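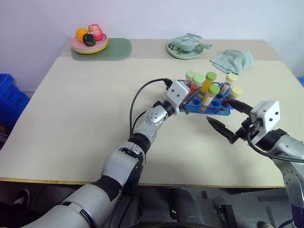

What does a county library lend besides books?

At the Cindavville Public Library, cardholders may borrow sewing machines, cake pans, telescopes, hand tools and seed packets, all under the same card used for novels and films.

Deolinda Mendes has directed the lending collection since it opened to the public with 40 items. The catalog now lists 200, and the shelves behind the circulation desk have been rebuilt to hold them.

"Patrons asked for tools first," Mendes said. "We had expected interest in the telescopes. The post-hole digger had a waiting list by the end of the first month."

Items circulate for two weeks and may be renewed once if no other patron has placed a hold. Late fees do not apply. A patron who returns an item damaged is asked to speak with staff, and most repairs are made in the building by Tomás Macedo, who joined the library after a career in appliance service.

"Sewing machines come back out of adjustment more than anything else," Macedo said. "The tension is off, or there is thread wound where it should not be. I can usually have one ready the same afternoon."

The library does not lend chain saws, ladders or car seats. Mendes said the decision followed a review with the county's insurance office, and that requests for ladders continue to arrive every week.

Seed packets are handled differently. Patrons take up to five packets each spring and are invited to bring back seed from their own gardens in the fall. Macedo has sorted the returns so far, with beans and marigolds making up the larger part.

Asked which items the library hopes to add, Mendes named musical instruments and a second carpet cleaner. A request for funds will go before the library board in December.

"We would like to begin with ukuleles," she said. "They are small, they are easy to tune, and they fit on the shelf we already have."

Reservations may be made at the circulation desk or by telephone during regular hours.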